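Floltari Drinks Shelf

Welcome! Floltari is a collection of pictures and notes about stocked drinks shelves and the tables that stand in front of them. If you love a well-kept row of bottles as much as I do, you're in the right place.

What's in it

The set holds 3,000 pictures from 6 rooms, 425 of them from the Ostport room, my favorite of the lot. Each picture comes with a short plain-text note on what is on the shelves and what has been left on the table. The notes use everyday words: bottle, cap, label, shelf board, cloth.

How the notes are written

Shelves go from top to bottom, and groups of bottles from left to right. A group is a run of bottles that look alike and stand together. If the labels can't be read, the note gives the color of the drink and the cap and leaves it there – please don't guess at brands! Bottles with their tops or bottoms out of view still belong to their group.

Cloths get their own line, with color and whether they lie spread out or folded. I started adding this after the Wistham pictures, and I'm so glad I did, because a bit of cloth changes how a white table looks more than you'd expect.
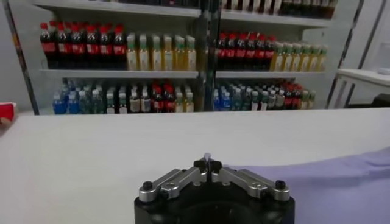

Cola gets the "dark" tag, along with anything else brown or nearly black. Clear drinks get "clear", and everything in between goes by its main color. There are 15 color tags in all, listed in colors.txt.

Known gaps

The Hourani notes were written first and are shorter than the rest. Some skip the top shelf completely. I'm filling them in as I go, and the next batch should be up in November.

Fixes are very welcome – send the picture number and the corrected line, and I'll gladly add it.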